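Home | Shop | Swap Days | FAQ | Contact

Buying and Selling Used Building Bricks: Your Questions

Do you buy by weight or by the piece?
By weight, nearly always! I did try pricing single pieces when I started Treva, and I lost a whole May to it. The only things I price one by one are complete sets with their instructions.

Do I have to sort them first?
Nope. Bring them in a pillowcase if you like. I sort by color first and shape later (backwards, I know, but I enjoy it). 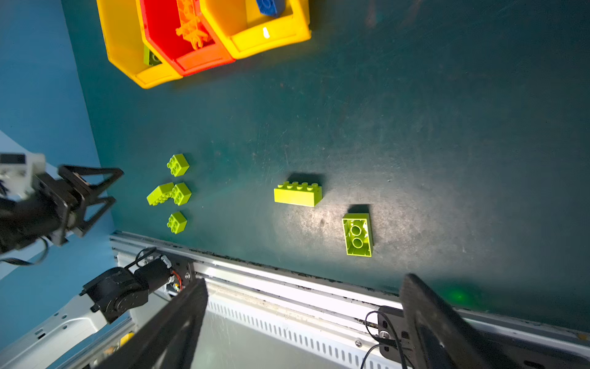

What if some are chewed or faded?
I still take them, just for a bit less. Chewed ones go in the 5 dollar grab bag, and kids love that thing.

How do you wash them?
Warm water, dish soap, a mesh bag, then a towel overnight. Please don't put yours in the dryer!

When can I drop off?
Fridays until 6, at the Bresolby shop. Bigger lots, say 2000 pieces and up, email me first so I can clear a shelf.

Comments

Ayuba Wumbei: Do you take other brands mixed in?

Treva: Yes, as long as they click together!

mamaof3: Grab bag was a hit, thanks.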